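How Do You Teach a Robot to Tidy Up?
And should you believe it when someone says it has learned?

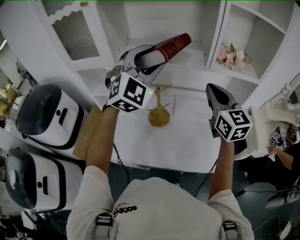 Every few months there is a new film going round of a robot doing housework. It folds a towel. It puts a cup on a shelf. The music is cheerful and somebody says that soon we will all have one.

Maybe we will. But before you hand over your chores, it is worth asking a few awkward questions. The first one is simple. How did the robot find out what to do?

It had to be shown

A robot does not know what a cup is. It does not know that cups have a right way up, or that they break, or that your gran would be cross if you dropped hers. Somebody has to get all of that across, and you can't just tell it.

In the old days (and still today, in lots of factories) people wrote out every move. Go forward this far. Close the fingers. Lift. Stop. That works very well if the cup is always in the same spot. Move the cup a hand's width to the left and the robot will carefully pick up nothing at all.

So people tried something else. They collect examples. A person does a job, and the movements are saved. Then the person does it again, and again, and somebody else has a turn. All those saved goes are fed into a computer program that hunts for patterns in them. This kind of program is called a learning system. It is a bit like working out the rules of a card game by watching other people play, if you had never seen a card before and could not ask anyone what was going on.

Hands that aren't hands

You might think the easiest thing would be to film people using their own hands. Some teams do that. The trouble is that your hand has four fingers and a thumb, and it bends in all sorts of clever ways. Most robots have something much plainer on the end of the arm, called a gripper. Many grippers have just two fingers that open and shut.

If the robot only has a gripper, it helps to see the job done with a gripper. So the person holds one in each hand and uses them to do everything. Think of picking up your breakfast things with two pairs of barbecue tongs and you will have the right idea.

Some hand-held grippers carry a white cube with black square patterns on it. The patterns look like badly drawn crosswords, but they are there for cameras to find. Because the computer already knows the size and shape of each pattern, it can work out where the cube is and which way it is tilted. If it knows where the cube is, it knows where the gripper is. A cube is handy because when you turn your wrist and one side swings out of sight, another side usually swings into view.

Usually. If you hide the whole cube behind a cupboard door, the camera can't see it any more than you could.

Try it yourself

You need two pairs of kitchen tongs (ask first), a plastic cup, a book that doesn't matter much and a shelf you can reach.

Put the cup and the book on a table. Using only the tongs, move the cup to the shelf. Now the book. Now put them both back exactly where they started.

Notice what your arms feel like after 7 goes. Notice, too, whether your last go looked like your first. Did you get quicker? Did you get sloppy? Did you find a trick, such as tipping the cup over to grab it by the rim? If you were making examples for a learning system, every one of those things would be in there, tricks and sloppiness included.

Now get a friend to do it. I would bet they don't do it your way. Which of you should the robot copy?

A visit to Bridthorpe

I went to see some people who do this for a living. Their workshop is in Bridthorpe, their company is called Gillosum, and the project is called Tevano. They wanted to teach a robot to put ordinary things on ordinary shelves.

Vilja Laitinen runs the sessions. She gives each person a small job, such as picking up a tin and standing it on a counter, and they do it 100 times with things moved about in between. I asked if people got bored.

"Of course they do," she said. "I can hear it. They start sighing at the tin."

I liked her for saying that, and it is more than you will get from the cheerful films. A hundred goes sounds like a lot, but remember that it is a hundred goes at one small job, with one tin, in one room. Your house has a great many things in it, and none of them are that tin.

Veikko Pesonen does the checking afterwards. He sits in front of a screen and looks through the saved goes for ones that went wrong. Perhaps the tin was dropped, or the cube was hidden for too long, or the person stopped to scratch their nose with a gripper. (He says this happens more than you would think.) Some of these are thrown out.

I asked him who decides what counts as wrong. He thought about it for a while. If someone drops the tin and picks it up again, is that a bad example, or is it a very good example of what to do when you drop a tin? At the moment he keeps some and bins others. He couldn't give me a rule for it, and I don't think there is one yet.

What the robot gets out of it

Here is the part I am most doubtful about. People often say that the robot "watches" and "understands". I would go easy on both of those words.

What the learning system gets is a heap of pictures and numbers. Where was the gripper? Was it open or shut? What did the camera see just then? And what happened next? After a great deal of sifting, the system gets better at guessing the next small movement from the last few pictures. Then it guesses again. If the guesses are good, the tin goes up on the shelf, and from across the room it looks a lot like understanding.

You can find out the difference by being a nuisance. Change the lights. Swap the tin for a fluffy slipper. Stand in the way. A toddler would cope with the slipper (and probably chew it). A robot that has only ever had examples with tins may do something very odd indeed.

When I was in Bridthorpe I was allowed to be a nuisance for a bit. The robot, which they call Hakala, had put the tin on the shelf 4 times in a row without any bother. I laid the tin on its side. Hakala reached for where the top would have been, closed its gripper on air, and then moved its empty gripper very politely to the shelf and let go.

Vilja wrote this down. She wasn't upset. She said they would need more examples of tins lying down, and the next morning that is what they did.

So is it all nonsense?

No. I have seen it work, and when it works it is rather wonderful. Nobody typed in the place where that tin was going to be, and the robot still found it. That could be a real help one day to people who can't easily bend or reach or lift.

But when you see a film of a robot doing a chore, it is fair to ask:

How many times did it try before they got the bit in the film?
Had it practised in that very room, with those very objects?
Was there a person steering it from just out of sight?
How many examples did it need, and who made them?
What happens if you move something?

If nobody will answer, you are allowed to be a bit suspicious. Good scientists ask each other this sort of thing all day long, and they don't think it's rude.

The people in the middle

One more thing, as it often gets left out. Clever machines that learn from examples need someone to make the examples. That means a person standing up, holding their arms out, doing a dull job over and over so that a machine might one day do it for someone else. Their names are hardly ever in the film. I think they should be.

I also think you should know that holding your arms out in front of you is tiring — much more tiring than it looks. Vilja's people stop for a rest every so often and shake their arms about like wet dogs. I tried it for one short turn and could barely lift my tea afterwards.

Words to know

Gripper: the part of a robot that takes hold of things. Some are made to be held by a person instead.
Learning system: a computer program that finds patterns in lots of examples and uses them to make guesses.
Marker: a pattern that a camera can find easily, used to work out where something is.
Example: one saved go at a job, from start to finish.

Things to argue about

Should a robot learn from people who are very good at a job, or from people who make ordinary mistakes?
Is it cheating if a robot only works in the room where it learned?
If you made the examples, should part of the credit be yours?

Spotted a mistake or disagree with something? Write to us using the contact page | © All rights reserved | Back to top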